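Home | Syllabus | Readings | Handouts | Contact

Hospitality Operations I
Handout 6: Breakfast service in small guesthouses
Instructor: Nia Gough

Read before the Lutelbridge site visit. Bring a printed copy, as there is no signal in the kitchen there.

1. What counts as a small property

For this course a small property has between four and twelve rooms and no separate restaurant. Breakfast is usually the only meal served. The same two or three people cook, serve, clear and check guests out, often in the same half hour. Most of the problems in this unit come from that overlap.

The two properties we use all term are Lutelbridge (nine rooms, set breakfast from 7:30 to 9:30) and Holtcombe (six rooms, continental breakfast left out from 7:00). Keep them separate in your notes. Students mix them up on the term paper every year.

2. Staggered arrivals

Guests do not come down evenly. At Lutelbridge the owner, Poul Nørgaard, kept a tally through October and recorded 578 breakfasts. More than half of those guests sat down between 8:15 and 8:50. On Sunday the peak comes later and is steeper.

There are three usual responses:

a) Sign-up slots. Guests choose a time the evening before. This works well with couples and business guests and badly with families.

b) Split menu. Cold items are out from the start, hot items are cooked to order. The kitchen sees fewer plates at once, but guests wait longer for eggs.

c) Self-service drinks. Coffee and tea are moved out of the kitchen and onto a table in the dining room or hall.

Response (c) is the cheapest and is the one we will spend the most time on.

3. The drinks table

A server who carries coffee makes two or three trips per table. If guests pour their own, those trips go away and the server can stay on hot plates. The cost is some loss of contact with the guest, and more spills.

Layout points:

Put cups first, then the hot drinks, then milk and sugar. Guests walk the table in one direction if you let them. If milk sits between the cups and the coffee, people stop in the middle and a line forms.

Mugs can be matched or mixed. Matched sets look tidy but a broken piece has to be replaced with the same pattern. Mixed mugs can be bought a few at a time, and guests find their own again when they go back for a refill.

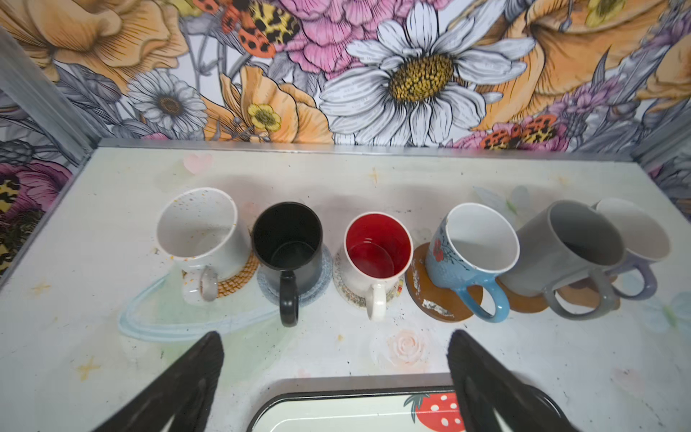

Fig. 1. Mixed mugs, one coaster each.

Coasters matter more on painted and waxed tops than on tile or laminate. Check what the surface is before you buy anything. Replacing a refinished tabletop costs far more than a drawer full of coasters.

Handle direction is a small point but it comes up in inspections. Pick one direction and train everyone to it.

4. Counting stock

The working rule is two mugs per guest at full occupancy, plus a reserve for breakage. Holtcombe sleeps 12, so the base figure is 24. Kagiso Oosthuizen, who runs it, holds 34 in total. The extra ten cover breakage and the mugs that guests take up to their rooms and leave there.

Count on the same day each month. Count clean, dirty and in-room pieces separately, then add them. A single total hides the in-room pieces, and those are usually the ones missing.

5. Costing a breakfast

Use ingredients, labor and consumables. Leave rent and heating out at this stage. We add them in Handout 8.

Worked case: a property spends 3,000 on breakfast ingredients in a month and 893 on consumables (napkins, filters, dish soap, replacement crockery). Consumables equal just under 30 percent of the ingredient spend. That is high. Look first at paper goods, then at breakage - in that order, as paper is easier to fix.

Do not forget wages for setup the night before. Yesenia Carhuamaca's guest talk in week 4 covered this, and her slides are in the Readings folder.

6. Terms to know

Cover: one guest served at one meal.
Par stock: the quantity you aim to have on hand at all times.
Turn: one use of a table by one party.
Mise en place: everything prepared and in position before service.

7. For next week

Read Chapter 5 of the course text, sections on menu pricing only. Write one page on which of the three responses in part 2 you would choose for Holtcombe, and what it would do to the morning labor hours. Hand it in at the start of class. Late pages go in the box outside the department office before 4:00 p.m.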